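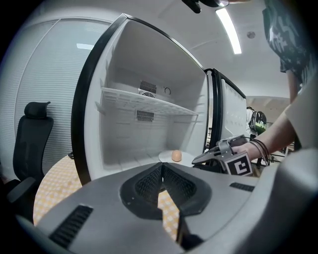 Unit 4: Immigrant Foodways and the Neighborhood Restaurant

Course handout. Instructor: Halldóra Ragnarsson

Purpose of the unit

This unit examines how cooking traditions change when families move from one country to another, and how restaurants present those traditions to a wider public. Students should have completed the readings for Unit 3 on household cooking before the first meeting. The terms introduced there (staple, relish, feast dish, everyday dish) are used here without further definition.

4.1 Home cooking and restaurant cooking

Food cooked at home and food sold under the same name in a restaurant are often quite different. A home cook prepares one or two dishes for people whose tastes are known. A restaurant must offer many dishes at once, at short notice, to customers who may never have eaten them before. Dishes that can be held warm or finished quickly therefore tend to appear on menus, while dishes that need long attention at the table are often dropped.

Flatbreads provide a clear case. In many households they are made one at a time and eaten as they leave the pan. In restaurants they are commonly bought in or prepared before service, and the sauces served with them become thicker and more plentiful. Students should avoid describing the restaurant version as a failed copy. It answers to different conditions and has its own history, which in some cities covers several generations of cooks.

4.2 Substitution

When an ingredient is not available, a cook may leave it out, replace it, or change the dish so that it is no longer missed. Replacement is the best documented of these because it leaves traces in written recipes. Typical replacements include:

Lime juice or vinegar for tamarind
Spinach for other leafy greens
Cream cheese or farmer cheese for fresh curd
Wheat flour for corn, cassava or teff flour

A replacement may remain in use long after the original ingredient becomes easy to find. Children who grew up with the replacement frequently regard it as the correct form of the dish. In interviews, the question "How did your mother make it?" and the question "How should it be made?" may therefore receive different answers, and both should be written down.

Regional styles can form in the same way. Tex-Mex cooking, with its use of yellow cheese, beef, cumin and wheat tortillas, reflects the ingredients and ranching economy of Texas as well as the older cooking of northern Mexico. It is treated in this course as a regional cuisine in its own right.

4.3 Case study: the Poltum market district

The case study packet describes Poltum, a district of small groceries and restaurants. Two businesses are covered in detail. Henano opened as a grocery with a lunch counter at the back, and served mainly people who worked nearby and already knew the food. Its menu was spoken, and changed with whatever had been delivered. Bech opened later as a full restaurant with a printed menu of 30 dishes, each with a short explanation in English.

The owners of both businesses were asked to name the dish that sold best and the dish they would choose to eat themselves. At Henano the answer to both questions was the same bean stew. At Bech the best seller was a grilled meat platter, and the owner's own choice was a sour fish soup that does not appear on the menu but is cooked for the staff meal at 3:30 p.m.

Students should read the packet with the following points in mind:

Who is the expected customer of each business, and what does the menu assume that customer knows?
Which dishes are explained, and which are left unexplained?
What does the staff meal at Bech suggest about the limits of a menu as a historical source?

4.4 Reading a menu as a source

A menu records what a business offered for sale. It does not show what was ordered, how the dish tasted, or what the kitchen cooked for itself. Even so, the order of sections, the choice of language, the spelling of dish names and the use of terms such as "authentic" or "homestyle" are all useful evidence. Where several menus from one business survive, they should be compared in date order.

Menus for this unit are held in the Cluteo collection, which is open to enrolled students in the reading room. Items 699 and 700 are the earlier and later menus from Bech. Students should cite menus by item number and should note any handwritten changes to prices or dishes.

4.5 Written assignment

Choose one dish that appears both in a published home recipe and on a menu in the collection. In a paper of 2 pages, compare the two versions. The paper should identify any substitutions, describe how the dish is named and explained in each source, and state what cannot be known from the sources used. Personal memories of a dish may be included if they are clearly marked as such.

Papers are due in November, at the final meeting of the unit. Late papers are accepted only by prior arrangement with the instructor.

Terms for review: substitution, staff meal, regional cuisine, spoken menu, feast dish.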